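Forums > Home & Family > Decluttering and Moving
Last updated: April 2023

Thread: How do you get rid of stuff when everything has a "memory" attached?

petrica_c wrote:

So we're downsizing. Three bedrooms to one and a half (the half is a closet with a window, the landlord calls it a study). I started in January thinking I'd be finished in a couple of weeks and I am still sitting on the floor every night holding a mug from a job I hated and not being able to let it go.

My sister swears by the 60 second rule -- you pick the thing up, you get a minute, you decide, no going back. I did that with the kitchen and it was great. Gone! Two garlic presses, a fondue set, every lid that didn't match anything. Then I tried it in the kids' room and fell apart in front of a shoebox of birthday cards.

How do you all handle the sentimental stuff? Not looking for "just rent a storage unit," we priced one and it was 200 a month. For that money the mug can pay its own rent.

Hullitz wrote:

One minute is way too fast for anything with feelings on it. That rule is for garlic presses. I threw out my dad's fishing hat on a rule like that and I still think about it when it rains.

What I do now is a maybe box with a date on it. If I haven't opened it by the date, it goes, and I don't peek.

smaranda_ene wrote:

Gonna disagree with the maybe box, sorry Hullitz! Maybe boxes are how my mother ended up with a garage you can't park in. She had 19 of them when we cleared it (my brother made us write a list for the donation place, so I know) and every single one said "sort later" in marker.

I use open trays now. You cut a carton down until it's shallow, put it out on the table where everybody has to eat around it, and you deal with it because it's in the way. You can't close the flaps and forget about it.
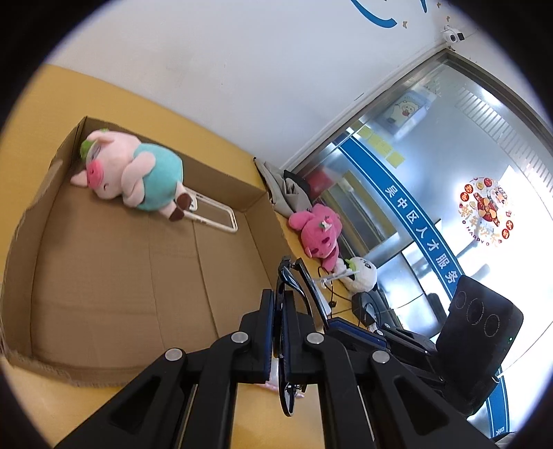
Kids' stuff is a whole other animal and I'd do it last, after you've had some practice on your own junk. My two are fine letting go of puzzles and coloring books, but anything with a face turns into a court case. And it's never the one you'd guess, either. The expensive bear from my aunt went off without a tear, but try suggesting that the sleepy pink pig in the blue shirt might like a new home and see how far you get. So the pig stays, and I've stopped arguing about it. My rule is that each kid gets one shelf and whatever fits is theirs forever, no questions from me. Phone junk, on the other hand, I don't negotiate on at all. Old cases, mystery chargers, out.

Pascu wrote:

Shelf rule worked here too. Only thing I'd add is let them pick what goes FIRST. If you start with what stays, everything stays.

Hullitz wrote:

@smaranda_ene your mother didn't have a maybe box problem, she had a no date problem. Date goes on the lid. I will die on this hill.

smaranda_ene wrote:

Ha, okay, maybe. But who in your house checks the date?

Hullitz wrote:

My wife.

petrica_c wrote:

Okay, this helps a lot. I'm going to do the trays for my stuff and the shelf for the kids, and Hullitz gets exactly one box with a date on it for the birthday cards. The mug went in the donation bag an hour ago. I took it back out. I put it back in. We'll see where it is in the morning.

Comments (3)

Flendlow: Take pictures of the cards and keep 6 real ones. I did that with my grandmother's letters. I never look at the pictures but it made it possible to let go of the paper.

Pumska: Strong no on scanning everything. Now I have a messy house AND a messy hard drive.

Pascu: Keep the mug. It's a mug. You're moving to a smaller place, you'll still drink coffee there.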